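Acta de la reunión del almacén de Pestine, October 6, 2019

Nos juntamos 14 compañeros, y Gareth Greenwood abrió dando las gracias a todos por venir con tan poco aviso (¡y por los bizcochos!). Se habló largo y tendido de la puerta del almacén y de quién debe entrar, que es asunto que arrastramos desde mayo.

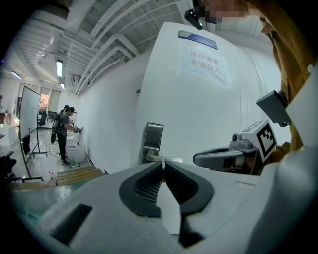
Se acordó con mucho cariño, pero también con firmeza, que las llaves queden en manos de tres personas y que el letrero en rojo siga donde está. Gareth pedirá a Hollis presupuesto para otra copia de la llave, con un tope de 485.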